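Subject: Re: [momeo-data] How many episodes per object set?
From: Tegan Nepia
Date: 16 August 2025

On Thursday Piotr wrote:

> We are at 395 usable episodes on the kitchen set and the
> policy still drops things whenever the tray moves. Before
> we record another batch I would like to know what the rest
> of you do about layouts. Do you fix the start positions and
> vary them later, or scatter everything from day one? And do
> you throw out the episodes where the operator fumbles and
> tries again?

We tried it both ways on the electrical set, so I can answer some of this.

For the first 75 episodes we kept every object on a taped mark. Training went quickly and the results looked good until somebody cleaned the table and put things back a hand's width off. After that we dropped the marks. The operator now gets a printed card before each episode that says which objects go out and which third of the table each one belongs in, and the exact spot and angle are up to them. We have 487 episodes recorded that way. The policy took longer to come up, but it no longer falls apart when the tray shifts.
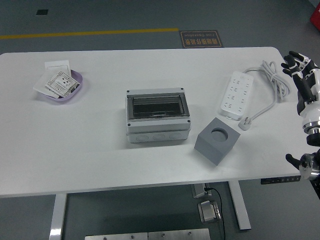
Cables are where most of our bad episodes come from. Rigid parts repeat well enough that the operators get bored with them, but a cord never lies the same way twice, and people have a habit of tidying it before they press record. Please tell yours not to. We want starts like the power strip with its cord in a loose coil and the plug lying next to the strip, because that is how the thing will be found in use. The same goes for the wall plates leaning over the side of the tray. If every plate starts flat and square, the policy only learns to pick up flat, square plates.

On fumbles: keep them, but label them. We use two tags, "retry" for a missed grasp that was recovered and "abort" for anything where a person had to step in. Retries go into training at normal weight. Aborts are stored and left out. I was against keeping retries at first — I thought they would teach hesitation — but the Bruvska runs without them did worse on the socket panel.

One thing I would do differently is the desk height. We changed it between operators and didn't log it for the first 2 weeks, so those episodes are hard to compare with the rest. Write it in the episode notes.

I can send the card generator if you want it. It is a short script and not well commented. The next batch starts in September, and I'd like to agree on tag names before then.

Tegan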